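Unska opens orders for Grultine, a practice kitchen for robot arms

October 12, 2025

Hi, I'm Aitana Carrasco, and I run the product side at Unska. They've let me write this release myself, so please forgive the brackets and the exclamation marks. As of today you can order Grultine, our simulated kitchen for people who teach robot arms to do household jobs. I've been wanting to type that sentence since April!

What you get

Grultine is a software kit. You install it on a regular workstation, pick a kitchen, drop in an arm and a gripper, and start practicing. The first release comes with 17 kitchen layouts and 679 household objects you can pick up, tip over, stack or put away (bottles took us forever, mostly because of the ridges and the caps). Doors open, drawers slide, and you can change the lighting on any of it. If you already have your own arm model, bring it along and the import tool will walk you through the joints.

We also put in 133 ready-made tasks, sorted from easy to pretty mean. Clearing a counter is near the easy end. Working inside a cabinet is a good deal harder, with walls close on either side and a door to stay clear of, and those are the tasks our early customers kept asking for. Herrero, who make kitchen fittings, have been trying the cabinet set with us over the summer, and their notes are all over the final version. They wanted darker interiors, so we made darker interiors.

A look at the cabinet set

The bottle task is the one I show people first. The arm works from a marble counter and has a white bottle with a teal-blue cap in its two black fingers, right at the opening of a dark compartment. I love how the light catches the bottle against all that black, and it's a nice tough test for a vision model too.

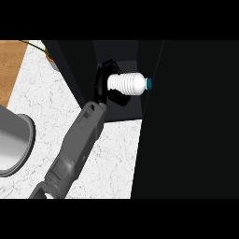 Price and how to order

A one-year license for a single workstation is $1,100, with updates and email support included. Schools and university labs pay half. Orders go through our own web shop or through Mastel, our reseller, who can also set up multi-seat licenses and run a half-day of training if your team would like one. There's a free trial with two kitchens and a small set of objects, and it doesn't ask for a credit card.

What's next

Bathrooms! We're building them now and I'm hoping to have the first few out in the spring. Anyone with a current license gets them at no extra charge.

Press contact

Aitana Carrasco, Unska. Review licenses are available to press on request, and I'm happy to do a live demo over video if you'd like to see an arm at work before you install anything.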